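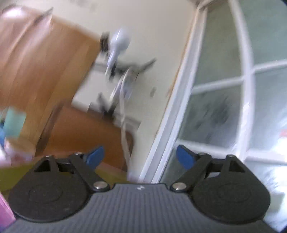

Can a Robot Hand Really Grab Anything?

15 Feb 2021
By Nosipho Rampersad

People who sell robot hands love the word "anything." Picks up anything! Grabs anything! I have read it so many times that I have stopped believing it, and I'd like you to stop believing it too, at least until you've seen some tests.

A robot hand is called a gripper. Most don't look much like your hand. The one in the picture has two blue tabs leaning toward each other with an open space between them, and black arms on each side. No thumb, no pinky, no fingernails.

Try this. Put two rulers together like chopsticks and pick up an eraser. Easy. Now try a grape, then a sock, then a coin lying flat on a table. The coin is horrible, isn't it? Your rulers can't get under it. Grippers have the same trouble.

So how do you find out which gripper is better? I compared two, called the Plutar and the Rorkus. I held each one in my hand and did the same jobs with both, 32 tries each. If one gripper gets the easy sponge and the other gets the slippery spoon, you haven't learned a thing.

The Plutar did well with sponges and badly with spoons. The Rorkus was the other way around. Neither one could pick up the coin, and the box for the Rorkus had a coin on it!

A camera can help with testing, but be careful with it. When a gripper moves fast, the room behind it can smear into streaks. Doors go blurry, lamps go blurry. You can tell what a door is anyway, because you've seen plenty of doors. A computer may have a harder time. If somebody shows you a video of a robot working, ask whether it was slowed down, sped up, or filmed on the one day it worked.

Here are some questions to ask about any robot hand:

How many times did you try it?
What did it drop?
Who picked the objects?
Was a person holding it, or was a robot moving it by itself?

That last one matters a lot. When I hold a gripper, my brain is doing the steering. A good score might be my score.

I'm trying the coin again in April with thinner tips on the Plutar. I don't expect much.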